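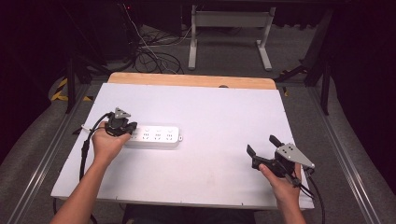

Karine Dhillon wrote:

> Has anyone here run a creative writing evening class for complete beginners? I've got one starting in February at the library in Trudthorpe and I'm fretting about the reading-aloud part. Last time I asked for a volunteer in week one and got such a long silence that I ended up reading my own stuff, which I don't think did anyone any good. Do you make people share, or wait until they ask? Also, has anybody used the Tello workbook? It looks a bit school-ish to me but I'd be glad to be wrong.

Hi Karine, and hello everyone,

Oh, I know that silence! I've taught beginners on Monday nights for a good while now and I still get it every single time, usually just after the tea break.

I don't make anyone read in the first four weeks. What I do is put them in pairs and get them to swap notebooks, and then each person reads out one line they liked from their partner's page. It's only a line, and you're reading somebody else's words, so the voice doesn't wobble nearly as much. The writer gets to hear their own sentence said out loud by a stranger who picked it on purpose — you should see their ears go pink. By week five most of them are asking when they can read a whole piece. A few never do, and I leave them be. One of my quietest went a whole year without reading and then sent me a story of 1179 words that I still think about.

On length, I used to set 700 words a week as homework and hardly anyone did it. Now I say one side of paper, any size handwriting, and back it comes.

The Tello workbook, hmm. I've got the older edition with the green cover. The exercises on place and weather are lovely and I pinch them shamelessly, but the chapter on dialogue is hard going and the marking grid at the back frightened my lot, who had mostly been put off English by marking in the first place (I now photocopy the bits I want and leave the book in my bag). Orlando Bermúdez mentioned at the summer meet-up that he teaches the whole thing in order, so he may stick up for it. Orlando, are you reading this?

One more thing — do you get them for ninety minutes or two hours? If it's two hours I'd put the pair swap before the break and something silent after it. I can send you my plan for the first few weeks if you like, it's messy but you're welcome to it.

All the best,
Lucero Huaranga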